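持ち手用織りテープの選定と縫い付けについて

当ブログでは、手提げ袋および道具袋の製作に用いる資材について、筆者が実際に使用した範囲で記録を公開しております。本稿では、綿製の平織りテープを持ち手として使用する場合の選定、裁断、縫い付けの手順を取り上げます。比較の対象は、Zusexの綿テープ、Hellentのアクリル混テープ、およびOdskaの店頭で切り売りされている無銘の綿テープです。 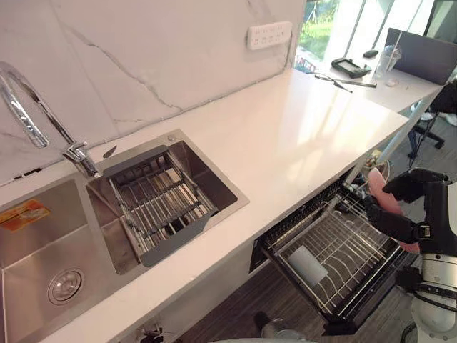
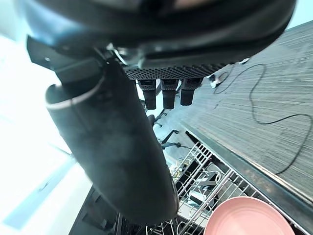

持ち手は幅さえ足りていれば厚みは問わなくてよいのではないか、という趣旨のコメントを前回の記事に頂戴いたしました。厚手のものは家庭用ミシンでは縫いにくく、薄手のものを二重にして使っているが差し支えはないか、ともお尋ねでした。

結論を先に申し上げますと、薄手のテープを二重にする方法に問題はございません。ただし、幅のみを基準に選定することは推奨いたしかねます。同じ40ミリ幅の綿テープであっても、織りの密度と厚みによって、手にかかったときの折れ方が大きく異なるためです。薄く目の粗いものは荷重がかかると中央から縦に折れ、実際に手に触れる幅は表示の半分ほどになります。幅広のものを購入したにもかかわらず手が痛いというご経験の多くは、この折れによるものと筆者は考えております。

一、厚みの確認

店頭で確認できる場合は、テープを指二本に掛け、両端を軽く引いてください。縁が内側へ巻き込むものは、袋の重さが増すにつれて同じ動きをいたします。Zusexの綿テープは厚さ2ミリの表示があり、引いても縁がほとんど動きませんでした。Hellentのアクリル混は表示上の厚みこそ同等ですが、糸にふくらみがあり、押さえると薄くなります。手触りは柔らかく、軽い袋には好ましい品です。Odskaの切り売り品には厚みの表示がなく、巻きによって差が認められました。追加で購入される際は、手元の切れ端を持参なさるのが確実です。

二、地直し

綿テープは水を通すと縮みます。裁断の前に地直しを行い、平らに置いて乾かした後、蒸気を当てずに中温で押さえてください。吊して乾かすと自重で伸び、左右の長さが揃わなくなる場合があります。アクリル混のものは縮みが小さく、筆者は地直しを省略しておりますが、高温のアイロンは避けるべきです。一度、当て布をせずに作業したところ表面に光沢が出てしまい、その一本は道具の結束用に転用いたしました。

濃色の綿テープは色落ちの確認も必要です。白い端切れに挟んで押さえ、色が移るようであれば、生成りの本体との組み合わせは見合わせております。

三、裁断

裁断は、織りの緯糸に沿って行います。斜めに鋏を入れますと、折り返した際に片側が厚くなり、縫い目が流れる原因となります。端のほつれ止めにはピケ液も有効ですが、乾いた部分が硬くなり、針が滑ることがありますので、縫い代に収まる範囲にとどめてください。筆者は裁ち端に細かいジグザグ縫いを施したうえで、内側に折り込む方法を標準としております。

長さについては、肩に掛ける袋と手に提げる袋とで当然異なります。冬の上着の上から掛ける場合には、夏に採寸した長さでは足りません。仮留めの段階で上着を着用し、確認なさることをお勧めいたします。

四、縫い付け

糸はZakiのポリエステル糸、厚地用を使用いたしました。綿の本体に綿のテープを付ける場合であっても、持ち手の根元には摩擦と引張りが集中しますので、糸は合成繊維のものが安心です。針も厚地用に交換し、縫い目はやや長めに設定いたします。細かすぎる縫い目は生地に穴を連ねることになり、かえって裂けを招くことがあります。

根元は四角く縫い、その内側に対角線を入れる、いわゆる箱縫いといたします。縫い始めは四角の角ではなく辺の途中に置き、返し縫いの重なりを角から離してください。角に重なりを作りますと、家庭用ミシンでは押さえ金が段差を越えられず、目が詰まります。段差の手前で針を下ろしたまま押さえを上げ、後方に同じ厚みの端切れを敷く方法で、筆者の機種では支障なく進むようになりました。

本体側の裏には必ず当て布を入れます。共布で結構ですが、テープより一回り大きく裁ち、本体と地の目を揃えてください。当て布のない試作品では、縫い糸は切れずに本体の織り目が開いてしまいました。

五、薄手を二重にする場合

冒頭のお尋ねに戻ります。薄手のテープを二枚重ねる場合は、両縁に沿って端まで縫い合わせてください。中央に一本のみ縫い目を入れますと、その線が折り目となり、前述の縦折れを助長いたします。二枚の進み方には差が生じやすいため、同じ向きに二本の縫い目を入れること、また、しつけを省かないことが肝要です。根元の部分だけは一枚を短く切り、段差を減らしておくと、箱縫いの際の負担が軽くなります。

なお、手の当たる中央部のみテープを二つに折り、縁を縫い合わせて丸みを持たせる方法もあります。この場合、厚手のものでは縫い合わせに相当の力を要しますので、Hellentのような柔らかいテープのほうが適しております。

六、使用後の状態

Zusexのテープで製作した道具袋は、金槌と鑿を入れてほぼ640グラムとなり、これを13か月にわたり作業場との往復に使用しております。持ち手の根元に緩みはなく、手の当たる部分がわずかに毛羽立った程度です。Odskaの綿テープを用いた買物袋は、片方の持ち手が先に伸び、左右の長さに差が出ました。同じ巻きから取ったものですが、地直しの際に片方を引いたまま押さえた記憶があり、品物の責に帰すべきか判断がつきかねております。五月に改めて同じものを求め、作り直す予定です。

アクリル混の袋については使用期間が短く、現時点での評価は控えます。毛玉の発生状況を含め、別の記事にて報告いたします。麻のテープに関するお問い合わせも頂いておりますが、筆者の手元には幅の狭いものしかなく、持ち手としての使用実績がございません。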